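Muklow Reading Guides: where we've got to with the Luke and Acts notes
Progress report to the Ostrowski Trust, January 10, 2022

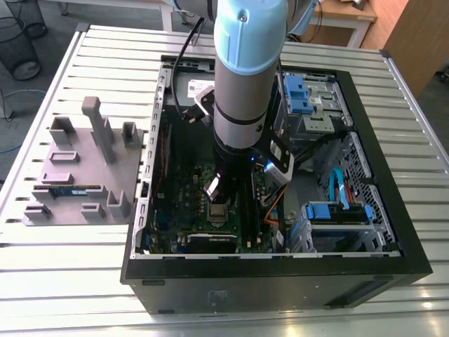

I promised you a proper update after the autumn, and I'm sorry it has taken me until the new year to sit down and write it (Advent got in the way, as it always does). The short version is that the Luke guide is finished and out, the Acts guide is further on than I'd feared and not as far on as I'd hoped, and I've still got some of your money left. The longer version follows, so do put the kettle on.

Luke first. You'll remember that when I applied to you I wanted to write something for house groups who have never used a commentary and are a bit frightened of them. The big ones on my shelf are wonderful but they assume you know what a chiasm is, and most of the people I read the Bible with would rather talk about the story. So the guide takes Luke in short stretches, with a page of background, a page of comment and then some things to talk over. I've kept the Greek out of it except in two places where I couldn't bear to lose it, and both of those are in boxes you can skip!

The printers in Goten delivered in September. We had 300 copies, in the larger type we agreed on, and they look lovely. The paper is a touch thinner than the sample and you get a bit of show-through if you hold a page up to the window, but it takes pencil well and that matters more to me, as I'm always telling people to scribble in the margins. Nearly all of them have gone. The Orken churches took the most, and I've been posting the rest in ones and twos to people who heard about it from a friend.

What have groups made of it? The birth stories went down well, which I expected. What I didn't expect was how much everyone loved the long journey to Jerusalem in the middle of the Gospel. I had worried that it would sag, because it's one parable after another and you do rather lose track of where anybody is on the map. One group spent a whole evening on the unjust steward and came out of it still arguing in the car park. They asked me afterwards what the right answer was and I had to say I've changed my mind about that parable more than once and may well do so again. I've added a paragraph to the file for the reprint saying so.

The criticism has been fair. Several people found my chapter on the genealogy dull, and reading it again I think they're right. I had got terribly interested in why Luke's list differs from Matthew's and forgot that my readers might not be. It will be half the length next time. Somebody also pointed out that my map puts Emmaus in a very definite spot when there are several places that claim it, so the new map will have a question mark.

On to Acts. Chapters 1 to 12 are drafted and have been read by the two groups who agreed to try them. I've had their notes back and I'm working through them now. The main one is that there are too many names, and they'd like a list at the back telling them who everybody is. I think that's a splendid idea and I'm cross that I didn't think of it for Luke. It will be a good long list, mind you, so I'm allowing 4 extra pages.

Paul's journeys are where I've been slow. I wrote the section on Philippi quite quickly and enjoyed every minute (Lydia, the jailer, that earthquake, the magistrates having to come down and apologise) and then got completely stuck on Athens. The speech at the Areopagus is short and I've written far too much about it. My draft currently has a long digression about altars and Greek poets which I'm fond of and which will have to go, or nearly all of it. I've left it alone over Christmas and shall be braver with it this month.

I've also had to make up my mind about the "we" passages, where the story suddenly shifts into the first person and the writer seems to be on board the ship. The guide will say plainly that I take these as the memories of someone who was there, and that other good readers see them differently, with a line or two on why. I'd rather a group knew where I stand and was free to disagree with me.

Now the money. Your grant was 4,000 pounds and you asked me to be clear about what it went on. Printing and carriage for Luke was the largest part by a long way. After that came the typesetting, the map and the postage, and the postage was more than I'd budgeted because I hadn't weighed a finished copy in an envelope (I have now). What's left will cover the typesetting of Acts and a second map. It won't cover the printing, as we both knew at the start, and the Orken churches have offered to take orders in advance to help with that. The receipts are in a folder and I'll send copies with the signed form.

There is one thing I'd like to ask. Could I move the small amount set aside for a launch evening over to the reprint of Luke? We never held the launch, what with everything, and I can't see that anyone minded. The Goten printers will do a short run using the same files once I've made the corrections, and I've got people waiting. If you'd prefer the money stayed where it was, I'll happily organise some tea and a reading.

My plan from now is to finish the Athens section, get on through Ephesus, and have Paul safely arrested in Jerusalem by Easter. The voyage and the shipwreck should be quick because I've taught them so often. I'll send you the first half of Acts as soon as I've dealt with the groups' notes, and please do write all over it.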